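Trekano Teaching Kit for Robot Arms

Trekano by Zolitix is a kit for collecting examples that your learning system can train on. It includes a wrist camera, a mounting ring, 3 m of cable and the recording software. A person guides the arm through the job, and every run is saved with video, joint positions and gripper state.

We use it ourselves for work inside desktop computers, where parts are close together and the gripper has little free space. For one such job we advise to begin with some 200 runs, and to move the computer a little between them. 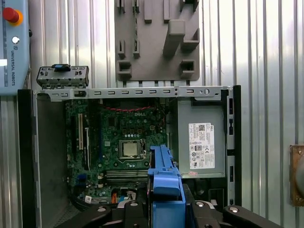
Bad runs can be marked with one key during the recording. Please do not delete them -- they are often useful later, when you want to check why the arm hesitates at one place. Files are stored on your own disk and can be exported at any time.

The arm, gripper and computer are not included.

Order no. 681
Warranty: 3 years
Questions before ordering: Arnar Frandsen, Zolitix sales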